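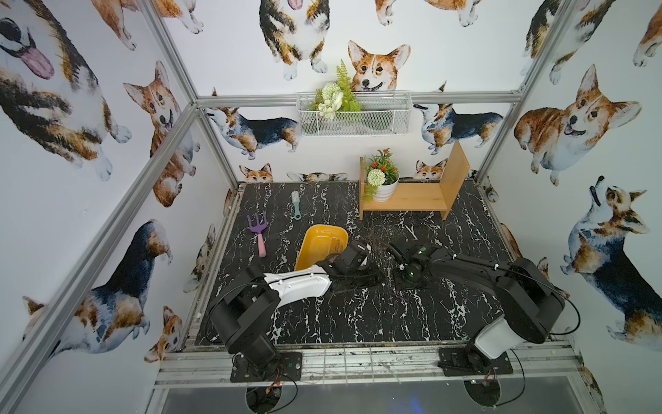

Spilt soil tops list of indoor cleaning jobs in Jumville plant survey

Last updated: February, 4.15 pm
19 comments | 7 shares

Spilt potting soil is the most common cleaning job for people who keep plants indoors, according to a household survey published by the Jumville growers' association. The association received 600 completed forms. Respondents were asked which tasks they carried out after repotting or moving a plant, and which tools they kept within reach.

A hand brush and dustpan were the tools named most often. Small rakes came next, used mainly for loosening the top layer in a pot and for drawing larger lumps together before sweeping. Vacuum cleaners were named less often, and several respondents reported that fine compost had blocked the filter.

The association has issued a short guidance sheet with the results. It recommends that dry soil be swept in short strokes towards the dustpan, with the lip of the pan held flat against the surface. Damp soil should be left to dry first. On dark, patterned or veined surfaces, where crumbs are harder to see, the sheet advises a second pass from a different direction and a check under a low light.

Shelves are covered separately. Pots should be lifted off before the board is brushed, and the floor underneath should be left until last. The same order applies to artificial plants — these collect dust on the leaves and petals, and should be brushed from the top down before the pot is put back.

Hand tools should be knocked clean after use and stored dry. The sheet notes that soil left between the bristles of a brush will mark pale surfaces the next time it is used. Rakes should be laid with the tines pointing away from the person working.

Trurkell, the garden supplies shop in Queiroz Street, will hand out 2,000 printed copies of the sheet from its front counter. Copies will also be available at the Nerkano hall during the spring plant exchange, where a table will be set aside for repotting. Visitors are asked to bring their own pots and to sweep the table before leaving it.

A second survey, on watering and drip trays, will open once the exchange has finished.

Related items
Nerkano hall plant exchange: opening times
Peat-free compost: storage in small flats
Queiroz Street parking changes
Drip trays and window sills: what to check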